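Small museums and the second visit

March 24, 2023
12 shares

I went back to the Nemetti this week, mainly for the drawings upstairs. My first visit was in December, when I gave the whole place an hour and came out thinking it was a dull collection in a good building. I was wrong about the collection and I'm less sure now about the building.

The drawings hang in the two rooms past the stairs. Most are studies for altarpieces, in red chalk or pen, and most are by hands the labels don't name. One is a sheet of kneeling figures, all the same man from slightly different angles. In the last of them the artist has moved the left foot and left both versions showing. The finished panel hangs downstairs, so you can go and check which foot he settled on. He went with the first one. I walked up and down the stairs twice to be certain.

The panel itself is a Deposition, bought from a church in Lirholm when the roof needed replacing. It has been cleaned too hard at some point. The blue of the robe is flat and the faces on the right side have lost their shadows, but the group holding the body is still very good. The weight looks real. The man on the ladder has his mouth slightly open, and I missed that completely the first time.

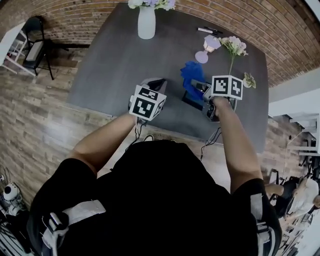

Frames are the other thing I paid attention to. The museum has kept several of the old ones, with worm holes and patches of bare gesso, and they suit the pictures better than the plain gold moldings in the main hall. Room 6 has the best of them, a carved frame with grapes along the bottom, around a small Saint Anne that would be easy to walk past otherwise.

I have some complaints. The lighting in the main hall puts a glare across the top third of anything varnished, and you have to stand well off to the side to see a sky. The labels give dates and donors and very little else. The catalog runs to 318 pages and has the drawings at the size of playing cards, so I didn't buy it. I bought 4 postcards, and the kneeling man wasn't one of them.

Admission covers the Mokgethi rooms across the courtyard as well, where the prints are. I only had time for the first case, a set of Passion woodcuts with later hand coloring, some of it outside the lines. I want to see the rest before they change the display. The Budent bus stops right outside the gate and runs until early evening.

6 comments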